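3.2 What people told us about break-ins

I'll admit I went into the interviews expecting to hear mostly about locks. We mailed 400 letters to households in Orkodholm in April and got 200 back, and then Ghazal Najafi and I sat down with 20 of the people who had reported a burglary to the police. Locks barely came up! What they wanted to talk about was the phone call afterward (or the lack of one), and how long they kept a hallway light on at night.

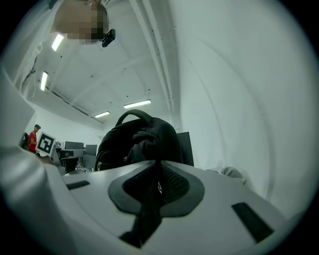
Neighborhood Safety Research Group, Orkodholm
Figure 2. Black backpack with its top carry handle.

So we went back and changed the interview guide. Cường Mạch added a question on follow-up contact, and I'm very glad he did, as it gave us our longest answers by far. One woman remembered the name of the officer who called her back and could still repeat most of what he'd said. Others had only a case number on a slip of paper.

We coded these answers by hand, two readers each, and Nga Diệp settled the ones where we disagreed (mostly over what counts as "contact" – does a form letter count? We said no). Section 3.3 takes up the people who never reported at all.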